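Subject: Re: [belton-swap] Sorting table, what is left
Date: April 23, 2022

> Could somebody say what is still going spare from the Belton clear-out?
> We would take a stool if there is one, and anything for a child who
> is learning numbers. Also, are the hangers the sort with clips?

Yes to the stool, yes to the clips, and yes with reservations to the numbers.

The stool is light wood and is currently upside down on the big table, where I keep meaning to turn it over. The hangers are light blue plastic with small metal clips, and have formed a single organism. Whoever wants one will have to take the lot, or bring patience.

There are small coloured blocks in a clear bag. The bag of black things beside it I am leaving to whoever opens it first. The flat pink and blue box is promised to the Guvari lot, who have been promising to fetch it for 31 days.

As for the numbers, we have a wooden puzzle board with little pictures and big printed numerals, quite cheerful. I am checking it piece by piece before it goes anywhere, having once passed on a jigsaw that turned out to be mostly sky. The 2 is accounted for. I'll write again when I can vouch for the rest.

Collection is from the side door, and the code is still 1864. Please don't ring Emusex next door, they have been very nice about it so far. Anything unclaimed by July goes to the Ait Ali shop — they will take the hangers, I asked twice.
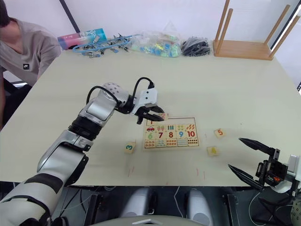 How to claim something

Reply to the list with the name of the thing in the subject line. First reply gets it. "Ooh, maybe" is not a reply.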